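Bean Month: the gallery

August was bean month in our kitchen, and what a lovely, rattly, slow-simmering month it was. We eat plenty of beans all year round, but this time we wanted to do it properly: dried ones only, weighed out each time, soaked overnight, and every pot written up in the notebook so that the good ones can be made again. What follows is a wander through the month in the order we cooked it, with a line or two for each stage. The recipes are in the members' folder, filed under Plandari (long story, it was the name of the first soup).

Thanks to Danica Štefanec, who started the whole thing off by bringing a sack back from Prirnska and asking if anybody fancied a few. We did!

The shopping

Danica's sack held the big speckled ones, which we used up in the first week and still talk about. After that we bought from the market and from the Zulwood farm shop, where the small red beans are sold by the scoop and come in a brown paper bag that always splits on the bus home.

Elli Niskanen found black turtle beans at the back of her own cupboard with two years left on the date. They cooked beautifully, so do go and look behind your flour.

Sorting

I had forgotten how much I like this job. You tip a handful on to a tray, push them across with one finger and pull out the wrinkled ones and the odd bit of grit. Lurdes Ramalho can do it while holding a conversation in two languages. I can't, and had to start my tray again.

Small stones do turn up, even in a good bag. Our only find this year went into a matchbox, and Esko Harju has it.

Weighing out

My favourite part of the whole business, and the bit I was most slapdash about before. A handful here, a mugful there, and then wondering why the pan was boiling over. Dried beans swell so much that a little extra at this stage is a lot extra by supper. Now the bowl goes on the scale first, then zero, then the beans, and the sound of them going in is worth getting up for.

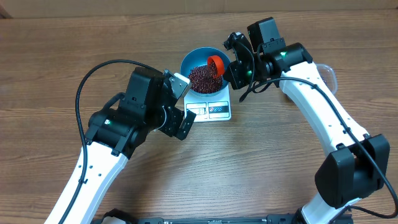 Small red beans heaped in the blue bowl, with the red scoop tipped over the top.

For the big pot we settled on 429 grams of dried beans, which fed all of us with a tub left for the freezer. It's a funny number, I know. It was what was in the bag the first time, the stew was marvellous, and we have stuck to it ever since. For two people with bread on the side, 142 grams is plenty.

Soaking

Into cold water before bed, with much more water than looks sensible. The first night I used a bowl that was far too small, and by half past seven in the morning the beans had pushed themselves up over the rim like a hat. After that I used the washing-up bowl (scrubbed, Lurdes, I promise).

Balakrishnan Palaniappan changes his water once during the evening. I forget every time. We have agreed to carry on as we are.

The pot

Fresh water, a hard boil for ten minutes with red beans - please don't skip that, they need it - and then down to the gentlest simmer the hob will give. An onion cut in half, a bay leaf, no salt until later. Elli is firmly in favour of salt at the start, and her black beans were so good that I may have to give in.

The longest pot took roughly 67 minutes after the boil and the quickest was done before we had finished laying the table. Old beans take longer, and you can never tell by looking, so keep tasting.

Round the table

Balakrishnan's rajma was the plate everyone went back to: thick, gingery, and even better the next day with rice. Lurdes made a bean and cabbage soup that steamed up every window in the house. Esko brought rye bread and ate most of it himself, and Danica's salad with raw onion and pumpkin seed oil has now been made by every one of us at home.

Ojo, the neighbour's cat, sat by the back door throughout and showed no interest in beans whatsoever.

Next up

Lentils, I think, or a proper go at chickpeas, if Esko can get hold of the little dark ones he keeps describing. If you have a bean recipe from your own family, do write it down and pop it in the folder. Smudges and splashes are very welcome, and please put the weights in!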